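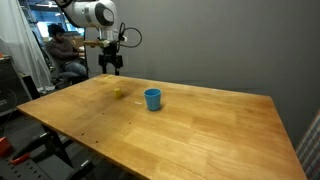

Romley teachers' health plan: what the arbitration ruling says

Ebenezer Eshun
Thu 9 January

1/ The arbitrator's ruling on the Romley school district health plan came out last night. It runs 97 pages. Notes follow, mostly on Article 14.

2/ The district moved 298 active employees to a higher-deductible plan in December. The union filed a grievance the same week, arguing that plan design is a mandatory subject of bargaining.

3/ The ruling agrees on plan design. It does not agree on the choice of carrier, which the contract leaves to the district as long as benefits are "substantially equal."

4/ Remedy: the old deductible is restored for six months while the parties bargain. Employees who paid the difference are reimbursed, up to $700 each. Claims go through payroll, not the carrier.

5/ Retirees are not covered. Their benefits come from a board resolution and the arbitrator found no jurisdiction over it. Any challenge there would have to go to court.

6/ Open item: premium share. Footnote 31 says the issue was not properly raised. Expect a second grievance.

14 reposts · 6 replies

Margaux Huet: Does the cap apply per person or per household?

Ebenezer Eshun: Per employee. Page 88.

Rodrigo Azevedo: My wife retired in December, two weeks before the switch. So she gets nothing from this?

Share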